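ok so the sim pretraining result finally landed, short thread before I lose the nerve

2,868 rendered wrist-view episodes, then only 67 on the real arm. Same policy, same tasks, nothing clever in the loss. We just randomize lighting and textures way harder than we did in September

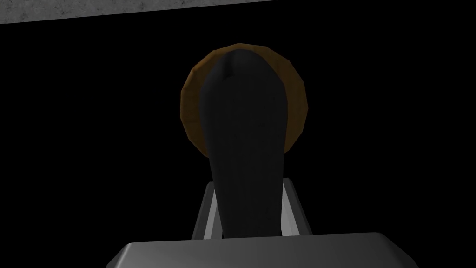
big surprise was the wrist view alone beating wrist + overhead on 4 of the Landholm tasks. Halima Simiyu called it months ago and I argued with her, sorry Halima

still bad at thin stuff. also the depth noise modle is a hack, dont copy it

episodes + configs going up under Busby once Tobias fixes teh license file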